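From: Marama Hollis
To: doswood-data
Date: 2025-03-13
Subject: Re: wrist views with nothing in them

Angus Halliday wrote:
> Do we keep wrist frames with only bare surface in them?
> I make it 38 in the first batch.

Keep them for now, but tag them "surface only". Two from the wrist camera:
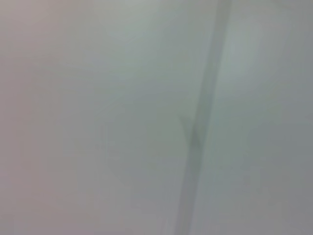
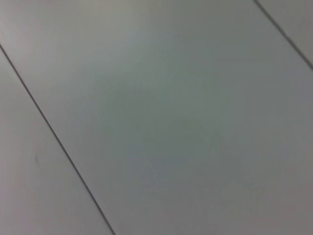 Both pale grey, no gripper in either.

If the tag is missing, the loader treats them as ordinary steps — please check episode 435 before you upload.

Marama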